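Boîtes plastique translucides pour le rangement de l'atelier et de la cuisine : lesquelles tiennent ?

Forum Maison et rangement > Cuisine, cellier, petits contenants
Page 1 sur 1

imad_z
Bonjour à tous,
Je refais le cellier depuis janvier et j'en suis aux petits contenants. J'ai gardé pendant des années tout ce qui passait, pots de glace, barquettes de traiteur, boîtes à vis, et rien ne s'empile avec rien. Je voudrais repartir sur un seul modèle rectangulaire, translucide, que je puisse racheter dans cinq ans si j'en casse.
Le cellier fait 264 cm de long sur une seule rangée d'étagères, profondeur 30. Dedans il y aurait le riz, les lentilles, les pâtes courtes, les sachets de levure, les bougies, les piles, les joints de bocaux. Donc du sec, pas de liquide.
J'hésite entre les Munik et les Gokodley. Les premières sont plus souples, les secondes ont l'air plus rigides mais le couvercle se vend à part. Des retours ?
Imad

sawsan.d
Bonjour Imad. J'ai des Gokodley depuis quatre ans, dans la cuisine et dans la salle de bains. Le bac ne bouge pas. Le couvercle, c'est autre chose, il se fend dans les angles quand on le force en hiver. J'en ai perdu deux. Le bac seul sert très bien sans couvercle pour tout ce qui est déjà en sachet.
Pour le riz et les lentilles en vrac je resterais sur du verre.

efe_tijani
Le verre sur une étagère de 30 de profondeur, à hauteur d'épaule, avec des enfants, non merci.
J'ai les Munik. Moins chères, oui, plus souples, oui. Quand elles sont pleines de lentilles les parois s'écartent et la voisine ne passe plus. Il faut compter un centimètre de jeu entre chaque. Sur 264 cm ça finit par faire une boîte de moins.

Fouad K.
Avant de choisir une marque, il faut regarder la forme du bac. La plupart des gens achètent sur la contenance indiquée au fond et se retrouvent avec des bacs très évasés, larges en haut et étroits en bas. C'est fait pour s'emboîter à vide, donc pour le transport et le magasin. Chez vous, une fois remplis, ils prennent la place du haut et ne rendent que le volume du bas.
J'ai mesuré les miens : vendus pour 1 000 ml, on en met 700 si on veut pouvoir les prendre d'une main sans en renverser.

imad_z
Merci Fouad, je n'avais pas pensé à ça. Du coup j'ai sorti un bac pour regarder, tout vide.
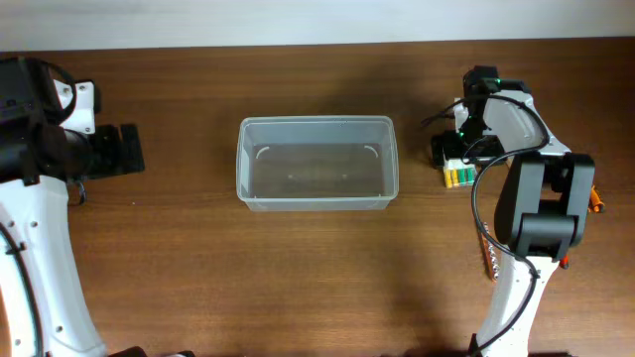

Il est à Anas, mon beau-frère, qui en a tout un lot sans savoir d'où ils viennent, aucune marque sur l'emballage. Il m'en laisserait une douzaine. Le format me convient pour l'étagère, mais sans couvercle d'origine. Vous pensez que ça vaut le coup de partir là-dessus ou bien je me retrouve avec le même problème qu'avant, un modèle qu'on ne peut pas racheter ?

sawsan.d
Une douzaine gratuite, je les prends. Pour les piles, les bougies et les joints, tu n'as pas besoin de couvercle.

Fouad K.
Il se resserre un peu vers le bas, comme presque tous. Les angles arrondis, en revanche, c'est bien pour le nettoyage. Dans les angles vifs la farine se tasse et on y va à la brosse à dents.
Sur le rachat je ne suis pas d'accord avec Sawsan. Imad a écrit dans son premier message qu'il voulait un seul modèle. S'il en prend douze d'un côté et complète avec autre chose, il aura deux modèles dès le premier jour.

sawsan.d
Deux modèles sur deux étagères différentes, ce n'est pas un drame.

Fouad K.
C'est comme ça que je suis arrivé à six.

efe_tijani
Question bête, tu as testé l'odeur ? Certains bacs sans marque sentent le plastique pendant des mois. Tu mets une poignée de riz dedans avec une assiette dessus, deux jours, et tu sens le riz. Si le riz sent, tu gardes ces bacs pour les piles.
Et regarde s'il y a le petit verre et la fourchette dessous. Sinon, pour moi, pas d'aliment en vrac.

imad_z
Je n'ai pas vu de verre et fourchette, mais je n'ai pas tous les bacs chez moi. Je fais le test du riz ce soir.

anas_karam
Bonjour, c'est moi le beau-frère. Je précise pour les bacs : j'en ai plus que douze, je peux monter à vingt. Ils étaient dans le garage quand on a acheté la maison. Je les utilise pour trier les vis et les chevilles et je n'ai rien à leur reprocher. Un seul cassé, tombé sur du carrelage.
Par contre je n'y mettrais pas de nourriture, ils ont passé des années au garage.

efe_tijani
Voilà. Information utile.

Fouad K.
Un lavage à l'eau chaude et au bicarbonate et il n'en reste rien. Le plastique translucide se raye et jaunit, mais un passage au garage ne le rend pas toxique.

efe_tijani
Je n'ai pas dit toxique. J'ai dit que sans marquage alimentaire je n'y mets pas de vrac. Tu fais ce que tu veux chez toi.

Fouad K.
Très bien. Pour des sachets fermés on est d'accord tous les deux, je pense.

efe_tijani
Oui.

sawsan.d
Autre point, les étiquettes. Sur du translucide on se dit qu'on voit le contenu et qu'on peut s'en passer. C'est vrai pour les pâtes. Pour la fécule, la farine de riz et le sucre glace, non. J'ai fait une sauce au sucre glace une fois, ça suffit.
Je colle du ruban de masquage sur la face avant, juste sous le rebord, et j'écris au feutre. Ça part sans trace si on le change tous les six mois. Si on le laisse deux ans, il faut de l'huile.

imad_z
Je note pour le ruban. J'avais acheté des étiquettes Oltgate, prédécoupées, mais elles sont trop hautes et se décollent dès que la paroi est un peu inclinée.

sawsan.d
Elles tiennent sur le verre. Sur le plastique souple, jamais réussi.

Fouad K.
Pour la disposition, voilà ce que je ferais avec 30 de profondeur. Les bacs dans le sens de la longueur, petit côté vers soi, comme des tiroirs. On en met davantage et on tire tout le bac au lieu de fouiller derrière. Si tu les mets en largeur, tu en auras deux rangs et tu oublieras le rang du fond.
À vérifier avant : la longueur rebord compris. Chez beaucoup de marques la cote annoncée est celle du fond.

imad_z
Je remesure rebord compris. Pour l'instant j'avais mesuré au fond, évidemment.

efe_tijani
Et garde une hauteur de main au-dessus. Si l'étagère du dessus est à 2 cm du rebord, il faut sortir le bac pour prendre une pile.

imad_z
Bilan après deux jours. Le riz ne sent rien. J'ai lavé les bacs quand même, deux fois, et il restait un peu de gras sur les rebords de trois d'entre eux. Avec le rebord ils sont plus longs que je ne pensais mais ils rentrent dans le sens tiroir.
Ce que j'ai décidé :
Les bacs d'Anas pour tout ce qui n'est pas alimentaire, plus les sachets fermés (levure, thé, bouillon). Étagères du haut et du bas.
Des Gokodley avec couvercle pour les lentilles, le riz et les pâtes, étagère du milieu.
Pas de Munik, à cause des parois.
Donc deux modèles, désolé Fouad.

Fouad K.
Tu fais comme tu veux. Mets par écrit la référence des Gokodley quelque part, à l'intérieur de la porte par exemple. Ils ont déjà changé de gamme une fois et les anciens couvercles ne vont pas sur les nouveaux bacs.

sawsan.d
Confirmé pour les couvercles. C'est pour ça que mes deux bacs orphelins le sont restés.
Imad, regarde aussi chez Abou Jaoude si tu en as un près de chez toi. Ils vendaient les couvercles à l'unité, je ne sais pas s'ils le font encore.

imad_z
Il y en a un à vingt minutes. J'y passe et je vous dis.

anas_karam
Si tu y vas, prends-moi du ruban de masquage.

imad_z
Passé chez eux. Couvercles à l'unité, oui, mais seulement pour le grand format. J'ai donc pris huit bacs complets pour l'étagère du milieu, et un couvercle d'avance en grand format que je vais devoir rapporter, je me suis trompé de pile. Tout est rangé sauf les bougies.

efe_tijani
Tu as laissé le centimètre de jeu ?

imad_z
Un demi. Les Gokodley ne s'écartent presque pas une fois pleins, même avec les lentilles.

sawsan.d
Attends l'hiver pour les couvercles et reviens nous dire.

Sujet résolu, marqué par imad_z le 10/06/2026
Sujets proches : Bocaux à joint, quelle taille pour la farine – Étagère de 30 ou de 40 pour un cellier – Enlever la colle d'étiquette sur du plastique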